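We use cookies to remember your settings. Accept / Manage

Storing and handling photographic prints at home

Wash and dry your hands before you touch a print, and hold it by the edges. Clear the whole work surface first – you need more room than the print itself takes up. Keep drinks in another room.

Use sleeves marked as free of PVC. I buy the Diron ones in packs of 11 and put one print in each. Write on the sleeve before the print goes in, never after, as the pen leaves a dent.

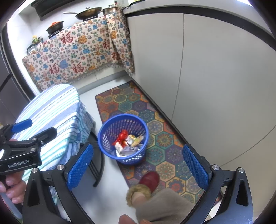
Old prints should be sorted before they are boxed. Pull out test strips, duplicates and anything badly fixed, and throw those away the same day. A small mesh waste basket like the blue one on the rug is fine for strips and torn sleeves, but empty out any snack wrappers first, as grease gets onto paper very easily. Contact sheets go in a separate box with the negatives they belong to.

Number each box and keep a list. My box 8 holds the June landscapes, and the last print in it is 1309. Pencil the number lightly on the back, near a corner.

Keep boxes flat, off the floor and away from outside walls. Attics and basements are both poor places – the temperature moves too much. Stack no more than three high.
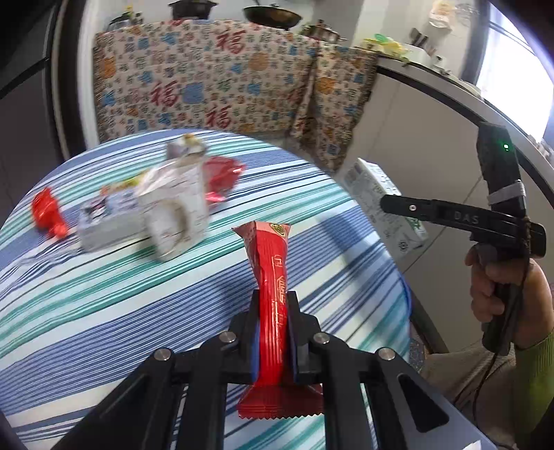
Red snack bar, still in its wrapper, over the striped tablecloth.

If a print has curled, leave it under clean blotting paper and a heavy book for 9 days before you try to mount it.

Contact Liltance Print Notes | Copyright Liltance | Back to top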